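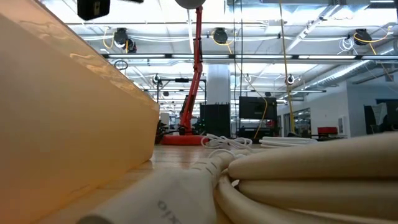
White cables and an orange box on a worktable at the Harneo site in Falcombe.

Harneo to sort stored cables before Falcombe move

Dec 17, 2023

FALCOMBE – Harneo has begun sorting and packing the loose cables held at its Falcombe site, the company said in a notice to tenants. The stock list drawn up in September shows 2378 cables, most of them power and network leads.

Each cable is checked for cuts and bent contacts, coiled, tied and boxed by type and length. Thick cables are folded in long loops and packed apart from thin cords, which tangle easily in a shared box. A full box holds some 200 thin cords or 54 thick cables.

Cables that fail the check go to Weltar for copper recovery. Those with no matching equipment on the stock list will be offered to other tenants in the Sembiring building before they are scrapped.

Packing takes place on the existing worktables, and the room stays in use during the work. Harneo expects to finish in 4 weeks. Boxes will be labeled on the short side and stored on the ground floor until the move. Requests for spare cables can be left at the Harneo front desk.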